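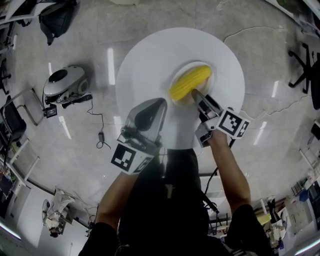 Week 4: Setting and Clearing a Plate, Using Corn

Okay, these are my notes for the fourth session of the table service short course at Killcombe, tidied up a bit for anybody who missed it. Bring them with you next time, please, I'm not printing another stack!

We stay with one plate and one ear of corn for the whole session. I know, I know. Kevin Espinoza asked me last term why we don't start with soup or peas, and my answer is that corn teaches you most of what you need. It's long, it's heavier than it looks, and it rolls. If you can put an ear down so it stays put, dinner rolls and baked potatoes will feel like a vacation.

Placing it

I like the ear lying on the diagonal. On a small plate a straight line across looks stiff, and the ends tend to hang out over the rim toward your neighbor. Set it down slowly, wait a second, then let go. The curve of the plate does some of the work for you, but only if you give it that second.

Where the plate goes is a different question. On a round table there's no obvious front, so pick your standing spot first and call that the near edge. For the reaching exercise we put the plate over toward the far edge, and you work from the near side without leaning your stomach on the table (everybody leans, I lean too, try anyway).

Touching and turning

Go in low, on the side of the ear. Pressing on top sends it skating. A light push at the lower side is plenty to start a turn, and your other side should be staying out over the table, ready, well clear of the plate. Bouchra Ragab calls this "parking" and I've stolen the word.

Turn the ear a little, stop, look at the kernels, turn again. Butter comes next week, so no butter yet!

Clearing

Corn off first, plate second. I don't care how confident you feel.

Homework

Do 17 turns at home, any table you have, and write down which ones made the plate slide. Reading is the Matville handout, the part on rims and wells. If you lost yours, there are spares in room 1208.

Comments

Younes Tahiri: Does a cob cut in half count for the homework? My plates are tiny.

Anas Chraibi: I did mine on a place mat and the plate never moved once. Is that cheating?

Hicham Hegazy: Went to get the Matville handout and the spares were gone by lunch. Can somebody lend me a copy?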